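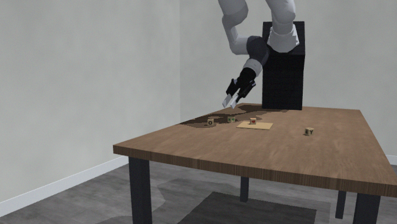
Wooden table, gray walls, arm over the top. Rendered view.

Sombridge Perimeter Drone Detector, Model 3

Passive RF detection for border posts, customs yards, prison fences and rural police stations. Picks up the control link between a small drone and its pilot, gives a bearing, logs the time. Does not jam. Does not transmit anything.

Range: up to 2,000 meters in open country. Less over trees or wet ground, a lot less in town.

What you get
Mast sensor, 3 antennas (fitted)
Zasel receiver box, indoor use only
20 meters of shielded cable
Wall bracket and bolts
Printed quick start card

Not included: mast, laptop, outdoor cabinet. Mast needs to be bought seperately, see Mider telescoping masts.

Alerts
Sound, screen or text message. Night shift mode keeps the sound off and flashes the screen. Log holds 800 events, then writes over the oldest. Export it before you hand anything over as evidence, the box won't warn you when its full.

Will it find a drone with no radio link? No. Preset GPS flights with the link switched off won't show up. Pair with a camera or a listening post if that's what you're dealing with.

Power
Mains or 12 volt vehicle battery. Switches over on its own if mains drops. Battery lead sold with the Mider mast kit or on request.

Who can order
Government, police and licensed site security only. Send the end user form with the order. Orders without a form just sit in the queue. Export outside the country needs a permit, start that early.

Lead time
Last batch gone. Next one ships from the Woldegiorgis warehouse in October. Spare antennas and cable in stock now.

Returns: unopened only, original carton. Firmware updates are free for registered units, serial number is under the receiver box.

Page updated September 16, 2021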